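Print this page | E-mail this page

Section 16. Preparing Trim Pieces for the Larkix Label Holder

This section applies to the Larkix label holder supplied with the Trimness shelf system. Read all of the steps before cutting. Trim that has been cut too short cannot be returned to Nomside for credit.

Before you begin

Clear a flat work surface and wash your hands. The adhesive backing will not hold if it has been touched with oily fingers. Part 759 (clear cover strip) and Part 805 (paper insert sheet) should both be in the inner envelope.

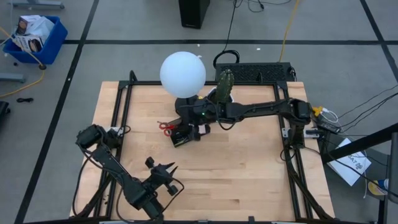
Scissors with red handles on a wood work surface.

1. Remove the insert sheet from its envelope and lay it flat with the printed side up.

2. Measure the front edge of the shelf. The longest insert the holder will accept is 300 millimeters.

3. Mark the insert in pencil on the back. Do not use ink — it will show through the paper once the cover strip is in place.

4. Cut along the mark in one direction, using the full length of the blades. Short cuts leave a stepped edge.

CAUTION: Keep blades away from the cover strip. Scratches cannot be polished out.

5. Slide the insert into the cover strip from the left end until it meets the stop.
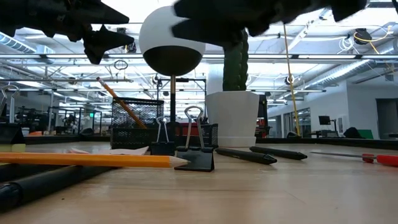

6. Peel the backing from the holder and press it onto the shelf edge, starting at the center and working outward. Hold firm pressure on each end while you count slowly to ten.

7. Leave the shelf unloaded overnight. Holders fitted on a Friday may be put into use the following Monday.

NOTE: Painted shelves must be fully cured before the holder is attached. Shin primer requires a longer curing time than standard primer; see the label on the can.

Replacing an insert

Inserts may be changed without removing the holder. Press down on the cover strip at the right end, draw out the old insert and repeat steps 2 through 5.

Orders for additional insert sheets should be addressed to Young-sook Moon, Parts Desk. Questions on shelf finishes are handled by Nicanor Olvera.

Print this page | E-mail this page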